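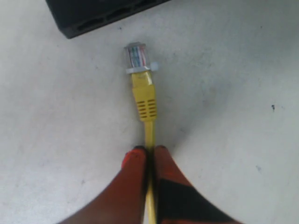
Why would I pay for a robot to plug in a network cable when I can do it myself in two seconds? A fair thing to ask, and it came up within a minute of the Porcombe version of this talk, so I now start with it.

Let them laugh. Then: you wouldn't, for one cable. The people who'd want this are plugging and unplugging the same kind of lead all day on a test bench, and the person doing it would love to be doing something else.

Opening

Say hello, say I've had the Kaver kit on my own bench since July. I bought it with my own money and Bangera haven't seen these notes. Price up front as people always ask: £886 for the fingers, the wrist camera, the mounting plate and the software. You need your own arm. Say that twice, slowly. Somebody at the back always thinks the arm is in the box.

Why a cable is such a lovely test

(Leave the first slide up.)

A block stays the shape you left it. A cable doesn't! Pick it up in the wrong place and the plug swings off to one side, or droops, or rolls over so the clip faces the wrong way. I adore this problem. It looks like nothing and it has everything in it.

Point at where the fingers have hold: on the yellow cable, below the boot. The boot and the clear plug are left free, with a strip of floor still to cross before the switch. Ask the room whether they'd have grabbed it there. Most will say no, they'd hold the boot. Good, that gets them talking. Holding the cable leaves more room near the port, but you've got a bendy bit between you and the thing you're trying to aim. Holding the boot is stiffer, and then the fingers can get in the way of the plugs next door. I go back and forth on it. Take hands up for both if the room is lively.

Mention the coloured wires showing through the plug. A bit of luck for anyone working from a camera, as they give you something to line up on. See-through plastic by itself is miserable: shine, reflections, edges that come and go.

What's in the box

Pass the spare fingers round NOW, not at the end. Last time they came back during questions and I lost one under a chair.

The fingers go on with two screws each. Fitting everything the first time took me 45 minutes, and a fair bit of that was me reading the plate drawing upside down. The drawing does need an arrow on it. I've written to Bangera about that.

The camera sits at the wrist and looks along the fingers, so you always see the tips and whatever is between them. What you give up is everything else. When you're close in, the switch is only a corner of black at the top of the picture. I'd add a second camera off to the side if you have one lying about. The software will take it.

What I liked

The narrow tips. They'll take a thin cable without squashing it flat or letting it slide about, and I was really pleased with that. Teaching by hand is great fun too, you guide the arm through the move a few times and it saves the run with the camera view alongside. Kids at the Botdale open day picked it up faster than I had (pause here, parents enjoy this).

Setup pages are written in plain words. Bliss.

What I'd change

No force reading at the fingertips. You feel a network plug click home, and this kit doesn't. I check for the link light instead, which is fine on a switch with power and no use at all on one without.

Soft grip is the default, and too soft for tugging a plug back out. Turn it up before you start.

The camera lead is short. Mine is held along the arm with tape and I'm not proud of it.

Wear. After 500 grips the tips still look good to me. I can't say more than that, and if somebody asks about a year of daily use, tell them I don't know.

Who it would suit

Colleges, repair benches, small test labs, anybody with an arm they already like and a fiddly job they don't. If you want something to switch on and walk away from, I'd hold off. You'll be tinkering. I love tinkering, so bear that in mind when you hear me going on about it!

If there's time

Flip back to the cable. Ask what they would try next. Good answers so far: two leads side by side, a dusty port, a plug facing the wrong way up. The last one is on my list for the winter.

If short of time, drop the grip strength part and keep the hands-up.

Questions

Repeat each one into the microphone. Have the parts list open in another window. Does it work left-handed has come up before, and yes, the plate turns round.

Collect the spare fingers before anyone leaves.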